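Can an app teach you the piano?
6/30/22

The promise is always the same: five minutes a day, no boring scales, and a real song by the end of the week. Plandance says it. Monow says it louder. Mustarard, the newest of them, says it with a cartoon metronome and a free trial that ends in July whether you remember it or not.

I have used all three, and I can now play the right hand of a great many things.
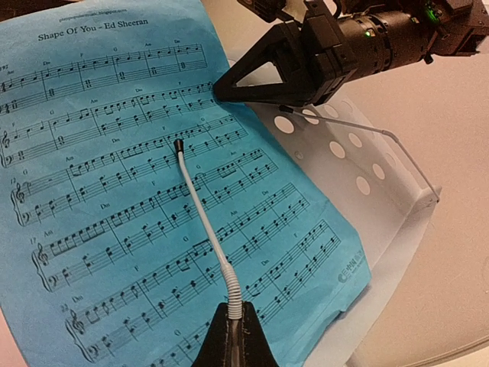 Adult beginners are easy to flatter, and the apps know it. They light up the key, you press it, a bell goes off. Take the screen away and most of us are lost. A page of Shape Of You in ordinary piano notation asks far more: treble and bass clefs to read together, notes beamed in groups, chords in the lower staves, and Dm, F, G and Am printed over the bars for anyone who would sooner bluff. I bluffed. After 100 lessons on Monow I had never been asked to look at a left hand and a right hand at once.

Maddocks, the music shop where I bought my keyboard, still runs evening classes in a back room with a bad heater. They cost more per month than any of the apps and there is homework. There is also a teacher who stops you in bar 2 and makes you do it again — and again, until you stop guessing.
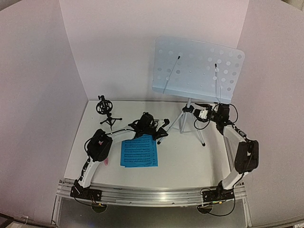 Would I have signed up for that first? Probably not, and the app makers will say they get people through the door. Perhaps they do. I would like to see how many are still playing a year later, a figure none of the 3 firms would give me. Plandance sent a discount code instead.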